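Flalonus Opens Prevska Table, a Drop-In Room for Cross-Stitch and Stick Crafts

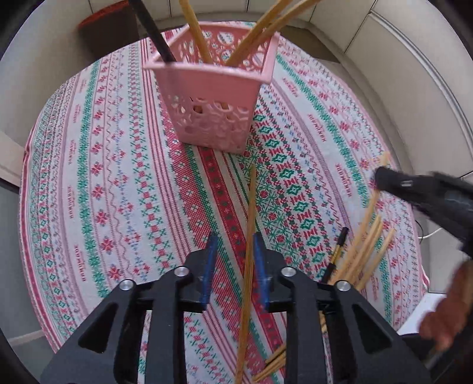

1/21/18 — Flalonus, the neighborhood craft workshop on Symonenko Street, is opening a second room to the public, and it's one we have wanted to open for a long time. Prevska Table is a drop-in space for people who like making things with their hands and would like some company while they do it. There are no lessons to sign up for and no finished project you have to take home. You come in, find a chair and start. The tables are round, so everybody can reach the middle, and they are dressed the way our founder's family always dressed theirs, with patterned cloths full of little stars, diamonds and zigzags in red, pink, green and light blue. The wooden sticks stand in a pink plastic basket where people can help themselves, and they'll be used for dowel hangings, small looms, plant markers, picture frames and whatever else our visitors come up with.

The room seats 34 people and has its own entrance next to the main shop. It was used for storage until last fall, when the shelves were moved to the basement and the old floor was sanded and oiled. The windows face the street and the light is lovely, especially in the early afternoon!

"I grew up doing homework on a tablecloth like that," said Valbona Halilović, who founded Flalonus and runs it today. "I used to follow the rows with my pencil when I got bored with my spelling words. Later I found out you could read them as a chart and stitch them yourself, and I was hooked. I'd love for people to sit down here, look at what's under their hands and want to try it."

Visitors who do want to try it will find charts for 17 border patterns in a binder by the door, drawn by Halilović over the winter. Some are very easy, a row of crosses or a single chain of diamonds, and a beginner can finish one in an evening. Others include small figures and take a good deal longer. All of them may be copied for free, and the binder has blank grid pages in the back for anyone who wants to add a pattern from home. We hope it gets fat.

The stick crafts are the work of Hefin Rowlands, who joined Flalonus as workshop leader and has been cutting, sorting and sanding ever since. Rowlands has put together nine starter projects, each one printed on a single card, and none of them needs power tools. The first is a wall hanging made from a long stick, a few short ones and a ball of cotton yarn. The last is a folding stand for a small book, which he admits took him several tries.

"People see a plain stick and think there's not much to do with it," Rowlands said. "Then they tie two together, and they want a third, and after that they're asking me where the string is. The string is in the blue cabinet, by the way. Top drawer."

Prevska Table will open in March and will run in the afternoons and evenings, with family hours before dinner. Children under nine should come with an adult. A visit costs $2, and that covers sticks, yarn, thread and the use of scissors and needles. Fabric for stitching is sold by the piece at the shop counter, or you can bring your own.

A small show of visitors' work will go up along the back wall later in the spring. It will be called Akance, and anything made in the room can go in — finished or not. Pieces can be left at the counter with the maker's name pinned to the back.

Groups of more than six are asked to let the shop know ahead of time so that a table can be set aside. Reporters and photographers who would like to see the room before it opens are very welcome and can arrange a visit with Valbona Halilović at the Flalonus shop.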